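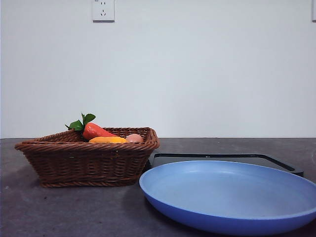 Can a Machine Put Away the Groceries Yet?
Final report, Household Automation course project
Oddur Vídalín
Sunday, November 19, 2023

1. Question

Companies have been promising a robot for the kitchen for a long time. Dishwashers and vacuum robots do one job each, and they do it in a space made for them. I wanted to know how close a general arm is to doing a small chore on an ordinary counter. The chore I picked was moving food between a basket and a plate.

2. Setup

The counter is dark gray and speckled, against a white wall. The food is plastic play food, including a carrot with a leafy top and an egg. The basket is woven wicker with a thick braided rim. The plate is blue and round with a raised edge. I kept the lights on and the blinds closed for every trial.

The arm was a Quartey with a two-finger gripper, controlled by software called Endico that learns from recorded demonstrations. I recorded 50 demonstrations in May. Two other students on the course used the same arm for folding towels, so the gripper pads were changed partway through the project. I did not redo the earlier recordings.

3. Trials

A trial was one item, starting in the basket. It counted as a success if the item ended up on the plate and stayed there. I ran 40 trials. The arm succeeded in 19 of them.

The egg gave the most trouble. It is smooth, and when it lay close to the side of the basket there was little room for a finger to get down next to the wicker. The gripper often closed on the rim and lifted the whole basket a short way before I pressed stop. The carrot was easier when the arm took it by the body. When it went for the green top, the carrot swung and usually dropped before it reached the plate.

Moving the basket a hand's width from its usual place made things worse for all items. I think this is a fault in my demonstrations, as I put the basket back in nearly the same spot each time.

4. Time

The full set of trials took 638 minutes over several afternoons, counting resets and restarts. Most of that was me putting things back. A person could empty the basket in a few seconds.

5. Answer to the question

For this chore, with this arm and this amount of training, no. The arm can do parts of it, and it does them well when the items lie apart from each other. It could not be left alone in a kitchen. Real food would be harder too, as a real egg breaks and plastic ones only roll.

6. What I would change

Record the basket in many positions. Try a narrower finger. Add a check after each grasp so that the arm lets go if it has hold of the rim.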